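**Looking after the kitchen cell**

The kitchen cell at Trosten had its gripper service on Friday, and the notes below are for anyone who will be on the rota over the summer. Miłosz Stępień did the work with Chun-hung Kwan, who is taking over the cell in July.

The counter read 1,782 cycles since the last full service. We set the interval at 4,000 when the cell went in, but the sink work is harder on the fingers than the table work was, and Miłosz has asked for it to come down. From now on the fingers get a check every 1,000 cycles and a full strip at 2,000. The sheet on the cell door has been changed to match.

What prompted the early service was a slow close. The gripper was reaching the plate in the right place but taking too long to shut on it, and twice the controller gave up and sent the arm home. Chun-hung took the fingers off and found dried washing-up liquid packed in behind the left finger pad and along the slide. It came away with warm water and a nylon brush. Please don't use a screwdriver or a scraper on the slide. There is already one scratch from last year and it catches grit.

Both pads were replaced. The old ones had gone shiny at the tips and would let a thin rim slip. New pads are in the second drawer of the Ellery cabinet, in a bag marked with the size. If you take the last pair, tell Arnulfo Villanueva so he can order more. They took three weeks to arrive last time.

After new pads go on, the gripper has to be zeroed again:

1. Put the arm in service mode and wait for the amber light.
2. Close the fingers with nothing between them and store that as zero.
3. Open fully, then close on the setting block. The reading should be within 2 tenths of a millimetre of the figure stamped on the block.
4. If it is outside that, loosen the right pad, seat it again and go back to step 2.
5. Clear the old offset in the Tradeo screen before leaving service mode. If you skip this one the controller adds the two offsets together.

Step 5 caught us out on the first go. The fingers stopped short of closing and it looked as though the new pads were too thick. They were fine.

Next came the sink position. The arm works to a stored height for the basin floor, and that had drifted a little since the worktop was resealed. Chun-hung touched off at the four corners and the middle and saved the new values under his own initials, with the old set kept underneath in case we need to go back. Test plates for the sink are the plain paper ones. Keep using those after any change to the gripper, and run slow until the approach looks right.

Still to do: the cable sleeve at the wrist is wearing where it passes the second clamp. It is safe to run, but Ákos Dobos would like it swapped before the end of the month. The job needs the arm powered down for a morning, so please send him any bookings that can't move.
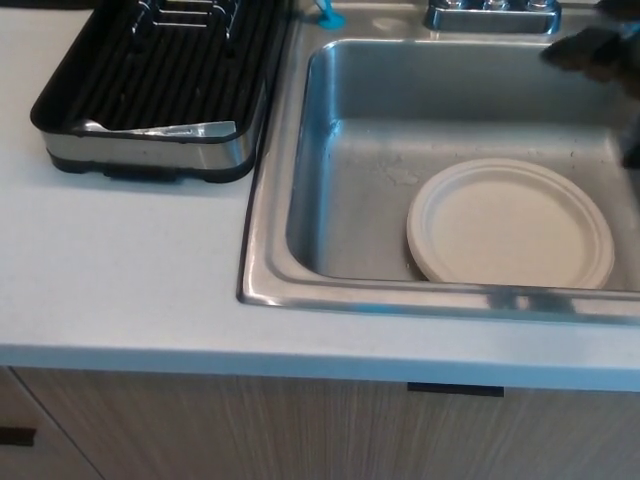
The gripper over the sink, with a paper test plate in the basin.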